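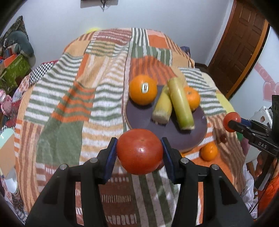
A large red tomato, with an orange on the plate behind.

The fruit bowl is the only part of my kitchen that I have ever argued with a guest about. She wanted to know why I kept tomatoes out on the worktop when there was a perfectly good fridge two steps away. I said they tasted better. She said that was an old wives' tale. We ate them anyway and the matter was dropped, but I have thought about it a good deal since, and I have come to believe that the fridge has done more to flatten the taste of what we eat than the supermarkets have, and the supermarkets usually get all the blame.

I am not against fridges. I grew up in a house with a small one, and milk in July was a gamble. Fish, meat, cream and last night's stew belong in the cold and should stay there. My complaint is with everything else that has drifted in after them. Open the door of an ordinary family fridge and you will find bread, ketchup, onions, a jar of honey gone solid, half a lemon, bananas turning grey, and a bag of tomatoes that taste of cold water.

Part of this is the size of the things. The fridge in my first flat, in Werby, came up to my hip. It held 2 shelves and a drawer, and you had to decide what went into it. The one I have now was here when I moved in and is taller than I am. A big fridge looks wrong with gaps in it, so people fill it, and once the shelves are full of food that didn't need to be there, the things that did need it get pushed to the back and forgotten. I have thrown away more yoghurt in this house than I ever bought in Werby.

Then there is the matter of dates. A tomato in a packet has a date on it, and the date makes people nervous. A tomato from a loose tray has none, so you have to press it with your thumb and smell the stalk end. That takes a few seconds and most of us could do it as children. I know grown people who will bin a sound tomato on Saturday on the strength of what the packet says and never once pick it up.

The shop I use most is Gilora, on the corner past the bus depot. They sell fruit and vegetables and very little else, out of crates, and nothing in the front half of the shop is chilled. I paid 60 pence there last week for a tomato the size of a cricket ball, and it fed me lunch with some bread and salt. The Latell on the ring road keeps its tomatoes beside the bagged salad, where the cold air rolls down on them all day. They look well enough. If you are going to buy those, at least give them a day or two on a plate at home. It won't put back everything that has gone but it helps a bit.

People tell me this is all very well if you live near a greengrocer and have time to call in every few days. That is fair. Someone who drives 32 miles to work and does one big shop needs the food to last, and a soft tomato by midweek is no use to them. I would only say that a lot of food lasts longer out of the fridge than they think. Onions and potatoes want a dark cupboard, and not the same one. Oranges will sit happily in a bowl for a week. Squash will see out the winter on a cool shelf. Very ripe tomatoes are the exception, and I do put those in the cold if I can't get to them - then take them out well before I want them.

There is also the plain fact that we eat what we can see. When fruit is on the table, it goes. When it is in a drawer behind the margarine, it stays until it has to be wiped out with a cloth. My children, when they were at home, would walk past a plate of fruit 3 times and take something on the fourth. They never opened the salad drawer in their lives. I don't think they knew it slid out.

I spent part of one October in Peñalver, in a rented house with a stone larder off the kitchen, and it settled the question for me. The larder had a small window with mesh over it and a slate shelf. We kept cheese in there, and eggs, and peppers, and tomatoes laid out so that they didn't touch. There was a fridge as well, and by the end of the stay it had milk and a bottle of beer in it. New houses here are built without a larder of any kind. I have looked round several and been shown the space for the double-door fridge as though it were a bay window. A cupboard on a north wall with a vent in it would cost very little, and I would take it over the ice dispenser.

Until somebody builds one I will go on using the worktop. It means wiping up now and then, and fruit flies in a warm September, and I have to look over the plate each morning and use whatever is furthest on.

Related items
Why I stopped buying bagged salad
The case for a smaller freezer
Bread bins and what became of them
Who are best-before dates for?
A week of shopping on foot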